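Ticket 649
Subject: Picnic set bowls jam together when stacked
Product: Gatcombe plastic picnic set, mixed colours
Raised by: Heledd Gittins
Handled by: Veronika Takács, Clorkeck customer help
Status: Open

Heledd Gittins, 09:14
The listing says the set "stacks neatly for storage". I'd like to know who tested that. Mine leans, and twice now two bowls have stuck so hard I had to ask my son to pull them apart. I paid for a set that goes in a cupboard and I am not convinced this one does.

Veronika Takács, 10:02
Sorry to hear it. Please stack by size, widest at the bottom, plate first and cups last, and don't press down. Could you send a photo of the result?

Heledd Gittins, 11:37
I did stack by size. I am attaching it anyway. Two of the bowls are purple and look much the same size to me, so "by size" only gets you so far. 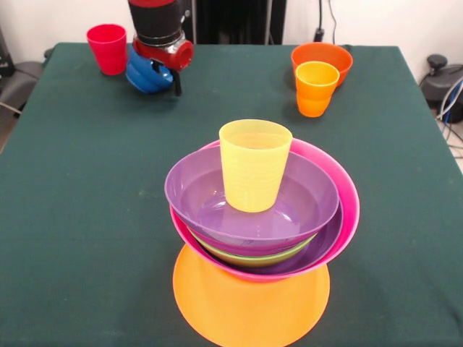

Attachment 1: stack on green cloth, orange plate at the base, yellow cup in the top bowl

The bowls sit over to the right of the plate and the top one is on a tilt. If that is neat, I'd hate to see untidy.

Veronika Takács, 13:20
Thank you. I can see a lime-green bowl between the two purple ones. Could you try both purple bowls together, with the green one under them? If any have already stuck, run warm water over the outer bowl for a minute and twist.

Heledd Gittins, 15:48
Tried it. Purple in purple is the pair that jams. With the green one between them they come apart, but the pile leans. So I can have straight or I can have usable. Warm water worked once and did nothing the second time.

Veronika Takács, 16:05
Noted. I've asked our supplier, Skasteck, whether the purple bowls are meant to differ in size. Please measure both across the rim.

Heledd Gittins, 16:31
Will do tonight. I doubt a ruler will straighten them. If they match, I want a replacement bowl or my money back.

Next step: waiting for measurements from customer and reply from Skasteck.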